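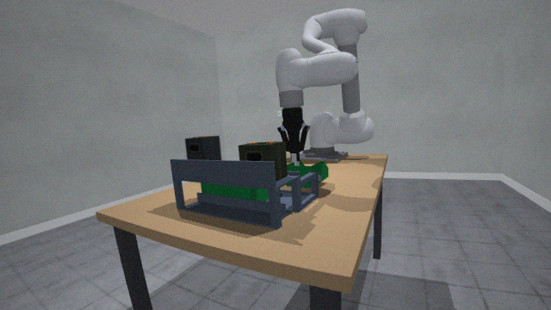

White robot arm at the far end of a wooden table, rack and boxy objects in the nearer part.

The Prargate emergency coordination center held its open day in December. Visitors entered in groups of 20. The Prestdale district has 696 registered households in the flood and quake zone, and each is assigned to one of 4 assembly points. Staff ran a siren test, then a radio check with every point. The last reply came in after 20 minutes, mainly due to a repeater fault.

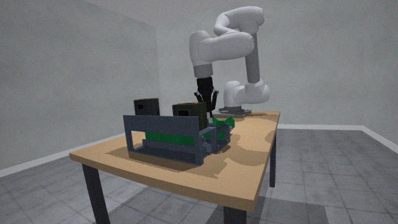

Arm reaching down toward the objects, black gripper below the wrist.

Van Beek supplied the backup generator. Setska maintains the alert software. Evacuation maps were available at the exit.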